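Progress report to Bouvier, 17 July 2022
Plundale site, equipment line

Spending to date is $1,550 on the second pair of sensor gloves and $805 on cables, marker blocks and mounts. Both orders went through Jemelska. The quote from Dombridge was lower, but it left out spare cables, and we go through those quickly.

The arm purchase is still planned for January. Until then we are recording tasks by hand with the gloves – mostly table work, including putting flowers in a vase. The target is 300 recordings before the arm is ordered, so that we know what reach and grip to pay for.

We ask to move $15 left over from shipping into the cable budget.
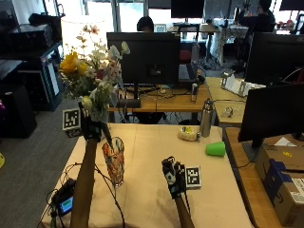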